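Pen pot

A pen pot is an open container for keeping pens and pencils upright on a desk. It is usually a cup or short tube of mesh, tin, glazed clay or plastic, and a fair number began life as mugs until the handle came off.

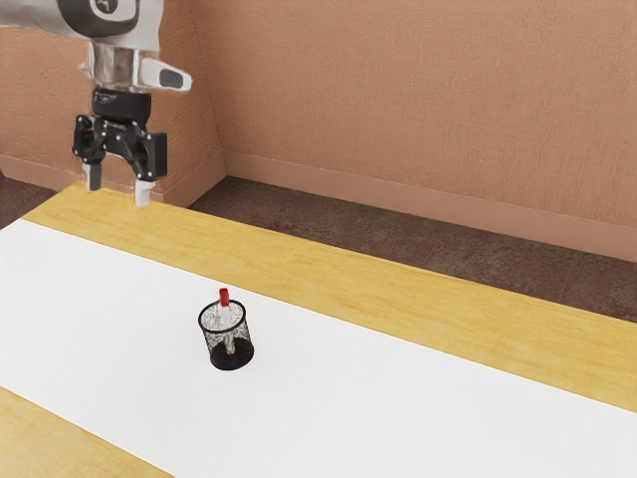 The town of Brelley made clay pots for clerks until its kiln closed, by which time the local museum had acquired 371 of them, 10 with lids. The lids remain unexplained. Faizal Chong's short history of the trade gives them 2 pages – generous, given the evidence – and suggests they kept out soot.

See also: Blotter; Inkwell; Paperweight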